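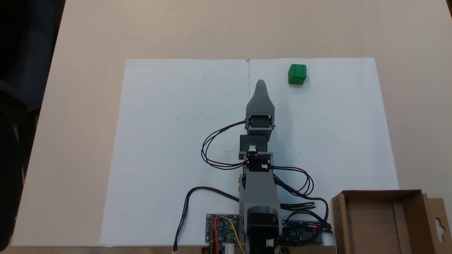
The desktop arm on its sheet at the Billdale open day, gripper closed and the green die still out on the paper.

Small robot arm draws a crowd at Billdale open day

The workshop on Gristow Lane had its doors open from ten in the morning on Wednesday, and by lunchtime the line for the back table reached most of the way to the coat rack. The big machines near the entrance had their admirers, of course, but it was a little gray arm on a tabletop that people kept going back to, some of them two or three times, and at least one family with their sandwiches still in hand.

The arm is the work of the Dukari group, which meets in Billdale one evening a week and has been at this particular project since last fall. The job they have set for it sounds easy enough when you say it out loud. A die is put down somewhere on a big sheet of white paper, and the arm is supposed to reach over, pick it up and drop it in a cardboard box at the corner. Anyone who has watched a toddler do the same thing will know there is more to it than that, and the group was very open on the day about how many evenings had gone into just getting the fingers to close at the right moment.

Much of the talk around the table was about the paper. It is covered in little pencil dots, and several visitors asked what they were for. The members explained that they use them as reference points - they send the arm to a dot, see how far off it lands, write the difference down and go on to the next one. It is slow work and they seem to like it. The group's notebook, which was passed around until the cover came loose, had 1528 of these readings in it at the start of the day, and a few more were added by visitors who were allowed to hold the ruler.

The gray gripper is 3D-printed, and the black motors between them are the kind of servo that model builders have used for years. That pleased a good many of the older visitors, who had drawers full of them at home and wanted to talk about it! The wiring got its share of friendly teasing. It loops out on both sides of the arm, and the members said they leave plenty of slack so that nothing pulls when the arm swings over to the box. A tidier arrangement is on the list for this winter, along with a proper cover for the circuit boards.

Demonstrations were planned for every half hour, although in practice the table hardly ever had a rest. Children were invited to choose where the die should go, and they were quick to work out that the far corners gave the arm the most trouble. There was a good-natured groan each time it missed and a real cheer when it didn't. The longest run of the day was four clean pickups in a row, late in the afternoon, and the group was still talking about it when the chairs were being stacked.

Elsewhere in the building there was coffee and cake, a soldering table where younger visitors could make a blinking badge to take home, and a short talk on the Mockus project, the larger arm that Billdale hopes to have running next year. The collection jar by the door brought in $2089 toward new motors for it, a good deal more than last time, and the workshop sends its thanks to everyone who put something in.

For those who could not make it, the Dukari group will set up the table again in July, starting at 2 in the afternoon. There is no charge and no need to sign up ahead of time. Parking on Gristow Lane is tight, so visitors are asked to use the lot behind the library and walk over. The group would also be glad to hear from anyone with old servos they no longer need - working or not, they will find a use for them.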